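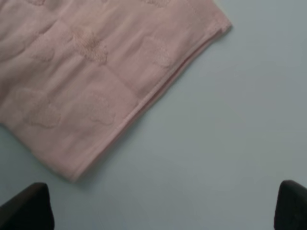 Towel folding at Tulside: where we are up to

The folding station at the Tulside laundry has now finished its first full month on the day shift, and several people at the Gillness and Didton sites have asked what has changed and what is coming to them. This item covers what we know as of the April staff meeting.

The station handles small towels only. Bath sheets, gowns and anything fitted are still folded by hand at the long benches, and there is no plan to change that this year. Flat sheets go through the ironer as before.

Mimoza Stojanović, who ran the hand-folding benches for 11 years, is now lead operator at the station. Her day starts at 6:30 with the table wipe-down and a check of the grippers, then she sets out the first towels and watches the opening run before leaving it to go on by itself. Pinks are done before whites. She says the pinks were the easier ones to teach because the edges are simple to find.

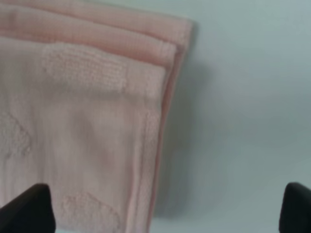
Folded pinks on the station table at Tulside.

Staffing

No positions have been cut. Two people moved off the small-towel bench. One went to sorting, where we had been short since the summer, and the other is training on dispatch. Both kept their pay grade and their start times. The bench itself stays in place for days when the station is down for service.

The bigger change has been in the kind of work. Folders used to rotate every 2 hours to rest their wrists and shoulders. The operator's job involves less repetitive movement and a lot more standing and watching, and Mimoza has asked for a proper stool and an anti-fatigue mat. The mat has arrived. The stool is on order.

Some of the crew have also said the corner is quieter than they would like, as the small-towel bench was where most of the talking got done. Stavros Todorova is looking at moving the station closer to sorting when the floor is repainted.
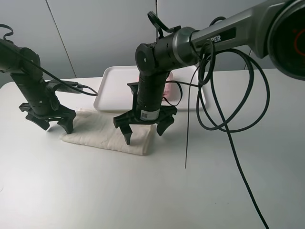 What the operator does

Stavros, our maintenance supervisor, wrote the operator duties with Atanasov, the firm that supplied the arms. The short version is on the wall beside the table. The operator keeps the towels coming, takes away finished work, pulls out anything stained or badly frayed, and stops the arms before reaching onto the table for any reason. Cables are looked over at the start of each shift and anything rubbing or hanging low gets written in the book.

Pulling out worn linen is still a judgement call made by a person. The arms will fold a tired towel exactly the same way as a new one, and we would hear about it from the customer. 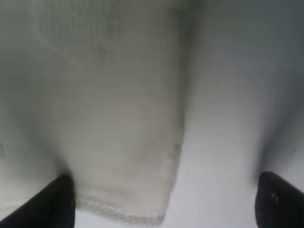 We had 22 towels sent back in the first week for that reason, all of them whites, and the check has been moved ahead of folding so they don't get that far. If you work in sorting and you are not sure about a towel, put it in the mending bin and let the operator decide.

Training

Operator training takes one shift with Mimoza and a second on your own with her nearby. Anyone on the day crew can put their name down, and you don't need a maintenance ticket. So far four people have signed up from Tulside and one from Didton. Sessions run on Tuesday mornings. See Stavros for the sheet, or ring extension 51.

Gillness will be next to get a station if the Tulside one keeps going well. No date has been set. Staff there will be told in person before anything is delivered, and the bench rotation stays as it is in the meantime.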